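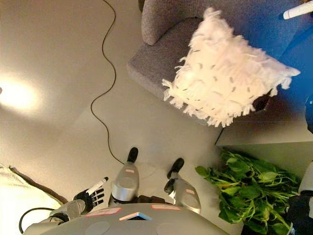

Custom shampoo is just shampoo with your name on it

Posted 2023-08-17

OK quick one because I have a bowl of henna going cold in the kitchen. Been meaning to write this since July.

The hair quiz. You know the one. You go on the site, pretty colors, nice font, and it asks you what your hair is like and what your water is like and what your goals are. Goals! For my hair! And then it thinks for a minute with a little spinning drop and tells you it has made a formula only for you.

I did the Lumenta one. Then I did the Trumima one. Same afternoon, same head. Lumenta says my hair is fine and low porosity and needs moisture. Trumima says it's coarse and high porosity and needs protein. Both very sure of themselves. Both wanted my card number before I could see what was in the bottle.

So my opinion, and I know some of you love these and are going to write to me. I think the hair quiz is the worst thing to happen to regular people trying to take care of their hair. Worse than the big tubs of gel with the alcohol in it. With the gel at least you could turn the tub around and read the back.

The questions are bad. That's where I start. "Is your hair dry, normal or oily?" Mine is oily at the root and dry from the ears down, same as half the women I know. There's no box for that. "How often do you wash?" Depends on if I've been sweating. "Describe your curl." It's got three different ones and the back does what it wants. You end up picking the answer that's least wrong, six or seven times in a row, and then they build your special bottle on top of that.

Nothing on the quiz asks what you're using now either. Mine didn't, neither one. If somebody's hair feels like straw the first thing I want to know is what went on it in the last month. Bleach? Swimming? A hot iron every morning on wet hair? You can mix a person the nicest conditioner in the country and she'll cook it right off.

And then the bottle comes. Pretty bottle. Your name on the label, which I admit I liked for a day. I put my Lumenta label next to my cousin's and read the two ingredient lists out loud over the phone. Hers was made for straight color treated hair. Mine was made for, well, me. Same list. Same order nearly all the way down until you get to the scent and one plant extract. I'm not saying every company does this. I'm saying go get yours and somebody else's and compare before you tell me I'm wrong.

I don't even think it's bad shampoo!! That's what bugs me. It's a decent gentle cleanser. Lathers fine, smells like pears. If it was on the shelf at Gulell for drugstore money I'd tell you to grab two. But the price was for the quiz, and the quiz didn't know a thing.
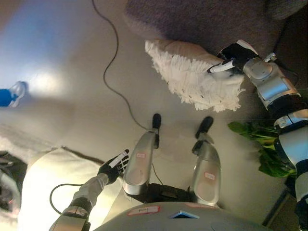 Two silver legs and a light gray floor.

What it does to people's heads is my bigger problem. I get messages. 411 of them in my inbox right now that I haven't gotten to, sorry, I'm trying – and so many start the same way. "My hair type is" and then a string of letters and numbers off a results page. They don't tell me what their hair looks like or feels like. They tell me what they were told. One reader wrote that her hair had been soft and fine for years and then a quiz told her it was damaged, so she bought the repair set, and the repair set made it stiff, so she took the quiz again. And it gave her a stronger repair set. She was on her third round when she wrote me. Stop. Just stop washing with that and go back to what you had.

My grandmother did hair in the back room in Plindstead her whole working life and she never asked anybody to describe their curl. She put her hand in it. Wet it, pulled a strand, let it go, looked. Then she'd say you need oil or you need a haircut, and it was mostly a haircut. You can do that in your own bathroom mirror. Free.

The other side, because I try to be fair. Some folks tell me the quiz was the first time they paid any attention to their hair at all. I believe them. If you've been washing with whatever bar soap was in the shower then yes, answering ten questions about your scalp is a step up. And people with allergies can leave out the scent on a few of these sites, and that's a real good thing and I wish the store brands would do it. Fine. Still doesn't need to cost that, and it doesn't need to come every month wether you ran out or not.

Oh the subscription. I nearly forgot. I canceled Lumenta and had to go thru four screens, and one of them offered me another quiz. About why I was leaving.

I put it up for a vote on the old page, do you use a custom shampoo and would you buy it again. Some 2000 of you answered, thank you, I didn't expect that at all. 331 left a comment on top of it and I've been reading them at night. A lot of "it's okay I guess." A lot of "I like the bottle." Very few people told me their hair changed. That's not science, I know it's not. It's my readers and my readers already lean my way.

What I'd like insted is boring. Put the whole ingredient list up before the card number. Let me pick the thing off the list myself. If there are only five formulas then say there are five and call them one to five, I'd respect that so much more. I'd probably buy number two.

And if you want to know your hair, give it one plain wash, no product, let it dry by itself and look at it in daylight. See where it frizzes. See how long it takes to dry. Feel the ends and then feel up by the root. Write it on a piece of paper if you're the type. Do it again when the season changes because mine is a whole different head in winter.

Anyway. Use the bottle up if you've got one, don't pour it out, you paid for it. Just don't let a website with a spinning drop tell you your hair is damaged when you were happy with it at breakfast.

Comments are open, be nice. I'll answer when I can, after I rinse this henna out. Next post is the satin scarf one that everybody keeps asking for, I have the pictures half done.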